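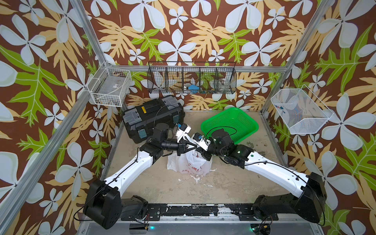
Speaker notes – gripper comparison, Dinthorpe and Rendedcombe cells

Opening

Good morning, and thank you for the invitation. The talk covers one question: whether the Akolgo fingers should replace the Gromolari fingers on our two-arm cells. Questions are welcome at the end of each part.

Part one: the setup

State that both sites use the same layout. Two arms are bolted to a front rail, with baskets on the side walls and a divided rack across the back. Draw attention to the printed wallpaper. Large flowers and bright leaves give the cameras a busy background, and both sites ran the full test with it in place.

Point out the plastic bag in the middle of the floor. Bags were the hardest item on our list for either set of fingers, and the results for them are reported separately.

Part two: method

Each set of fingers was given 2000 grasp attempts, of which 800 were handovers from one arm to the other. The closing force limit was held at 30 newtons throughout. The controller settings were frozen before the first run and were the same at both sites.

Pause here. The audience at Rendedcombe asked whether operators could see which fingers were fitted. They could, and we should say so plainly.

Part three: findings

Rigid items showed no difference worth acting on. On handovers, the Akolgo fingers dropped fewer small parts, mainly thin ones. On bags, the Gromolari fingers did better – their softer pads held a fold of plastic that the others let slip.

Pad wear was checked every 600 attempts. The Gromolari pads needed replacing once during the test. Do not quote a service life; the data do not support one.

Part four: next steps

Dinthorpe will fit mixed pairs, one type on each arm, and repeat the handover runs in August. Wrist cable routing will be reviewed at the same time. Requests for the raw logs should go to the Dinthorpe office.

Leave the contact slide up during questions.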